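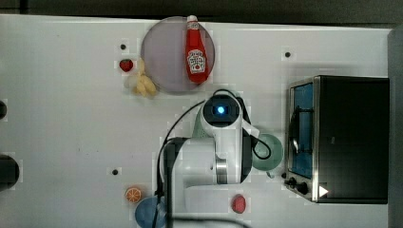
ketchup on the plate, strawberry and bananas next to it, oven on the right

Play kitchen food: what's worth keeping? (and what do you do about the table)

plumjar22
Hi all, long time reader, not much of a poster. I'm finally sorting out the pretend food corner and I could use some opinions before I buy anything else. Right now the little setup on the white table is a plate, the ketchup bottle, a strawberry, a bunch of bananas and the toaster oven, plus a few odds and ends. I love the toaster oven. It's black with the stainless trim and it looks so much like the grown-up kind that my sister asked me where the plug was.

My problem is that the food doesn't go together. The strawberry is tiny, the bananas are a whole bunch, and the ketchup takes up the plate from one end to the other. So every meal ends up being ketchup. I was looking at the Flimholm set but I don't know how big those pieces run. Do I start over with one brand or just keep adding?

oatmeal_hour
Keep adding!! Mine have never cared about scale one bit. We had a pea pod longer than the loaf of bread and it was the most popular thing in the bin for two years (it was also a telephone, and a boat). If you buy one matching set they'll play with three pieces of it and go back to the ketchup anyway.

Brindlecat
I'm going to disagree a little. Scale matters if you want them to set a table, and mine like setting a table more than cooking. When nothing fits on the plate they give up and it all gets dumped in the pot. I sold our mixed stuff in February and bought Clustillow, the soft pieces, and everything fits. Wasn't cheap.

oatmeal_hour
I mean, dumping it all in the pot is cooking, in my house at least

plumjar22
Ha, same here. Brindlecat, are the Clustillow ones fabric? I'd want something I can wipe. The bananas are plastic and that's been great, I just rinse them in the sink with the dinner dishes.

Brindlecat
Fabric outside, yes. They go in the wash in a pillowcase. They take forever to dry though, I'll give you that, and the tomato has never been the same.

tworedchairs
Flimholm runs big. Their egg is bigger than a real egg. I'd look at Pritix if you want small hard plastic pieces close to your strawberry, but check what ages you've got at home first, because some of those are way too little for anybody who still puts things in their mouth. I'd be careful with the strawberry too for that matter.

plumjar22
Good point on the strawberry, thank you. The youngest is four and past that stage, but we have cousins over all the time. I'll put it up on the shelf when the baby visits.

tworedchairs
An old toilet paper tube works for checking. If it drops through, up on the shelf it goes.

gravelpie
Am I the only one looking at the table? What are the holes for? I can see three of them. I'd lose every pea in the house down those.

plumjar22
I wondered if anyone would ask, lol. It's secondhand and it came like that. I've thought about covering it with oilcloth but I like the plain white, all the food shows up so nicely on it.

gravelpie
Furniture stores sell little push-in plastic caps, a bag of them costs next to nothing. Measure across the hole first. I didn't and now I own a bag of caps for nothing.

Brindlecat
Oilcloth slides around unless you clip it. Do the caps. And get a second plate before you get any more food! One plate and more than one kid is how we ended up with a house rule about taking turns being the restaurant.

oatmeal_hour
OK on plates I agree with Brindlecat completely. Write it down.

plumjar22
Fine, second plate, caps for the holes, and I'll look up the Pritix vegetables tonight. I still think I want one loaf of bread, something that looks right going in the toaster oven. Does anybody have one that comes apart in slices?

tworedchairs
We do, the Velcro kind. Loud, but they love it. I'll look at the bottom of it when I get home and tell you who makes it.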